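A morning at Trunach

On Thursday our group visited Trunach, the firm that washes, mends and sends back cleaning cloths for hotels and offices in the area. We were 14 people, mostly from small cleaning companies, and the tour began at 9 a.m. at the loading door.

Petro Tymoshchuk took us through the sorting hall first. Cloths arrive in canvas sacks and are split by use before anything is washed. Kitchen cloths never go in with floor cloths. The site handles 2,000 pieces on a normal day and has 151 regular customers, the largest of them a hotel in Brukari.

The wash hall was loud and we did not stay long. Petro told us that fabric softener is the most common mistake customers make. It coats the fibers, and the cloth then pushes water around instead of picking it up. Several people wrote this down. He also said that a towel with a raised weave should be dried on low heat and shaken out before folding.

After coffee we moved to the training room, where new staff learn surface care on ordinary furniture. We spent most of our time on wooden tabletops. The method they teach is simple: spray the cloth, wipe along the grain, then go over the surface again with a dry towel. Spray bottles keep their printed labels, and refilling one with a different product is not allowed. Trunach gives each color of cloth its own job, but the colors vary between customers, so a chart goes out with every delivery.

There were questions about cost. A starter set for a small office is 1,225 cloths and towels spread over the year, billed monthly. Two of us thought that was more than we could use. A smaller plan is due in January, though no price was given.

The tour ended at noon. The stairs to the training room are steep and there is no elevator, so ask ahead if that is a problem. Parking is on the Zabala side of the building. Our next visit is to Unaro, and the sign-up sheet is at the office.

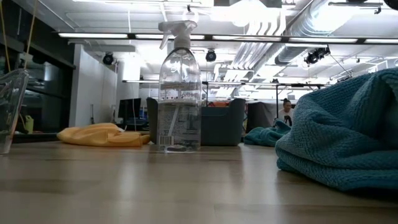 Spray bottle, cloths and towel on a wooden tabletop.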